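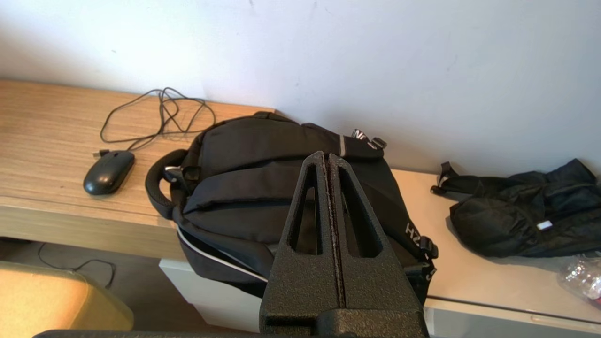

# Rakau wall paint, scrubbable matt

Rakau is a water-based matt emulsion for inside walls that get knocked and rubbed: hallways, box rooms, home offices, the strip behind a desk. Marks wipe off with a damp cloth and a drop of washing-up liquid. Leave new paint for 7 days before you wash it.

**Coverage:** up to 54 square metres per 5-litre tin, one coat, on smooth sealed plaster. Bare or patched plaster will take more.

**Colours:** nine, all mixed to order except Plain White, kept in stock in both tin sizes.

**Before you start**

- Wash off grease and let the wall dry.
- Fill dents and sand flush.
- Thin the first coat with a little water on new plaster.
- Stir well. Don't shake the tin.

Two coats are enough over most pale colours. Use a medium-pile roller and keep a wet edge. Touch-ups are best done from the same batch, so write the number from the lid somewhere safe.

Not for bathrooms without a window, or for outdoor use.

Order code 118. For trade prices and colour cards, ask for Jennylyn Salazar at the counter.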